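Chapter 7
Learning to Grasp from Demonstration

A mug is a cruel thing to hand a robot. It is hollow, it is slippery, and it has one obvious place to hold it, which the robot will ignore until told otherwise, often 2000 times.

Damilola Afolabi and Mieke Aerts set out to measure how often. In the Cernby study they recorded 286 human-guided grasps of household objects, trained a two-armed robot on them, and then let it try by itself. The policy did well on the objects it had met. With mugs it developed a private theory of handles, and most of this chapter concerns that theory. 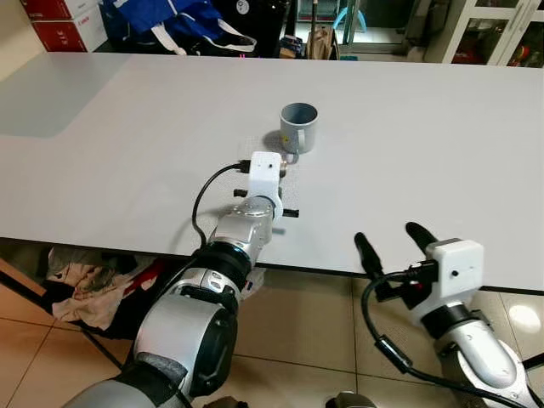 7.1 What the Policy Learns

Give a network camera views and the joint motions that go with them, and it will learn to turn one into the other. It has no particular opinion about mugs. If every demonstrator approached from the left, the policy will too, even when the handle is on the right. Afolabi called this "good manners, badly applied." We will call it covariate shift, and Section 7.2 measures it.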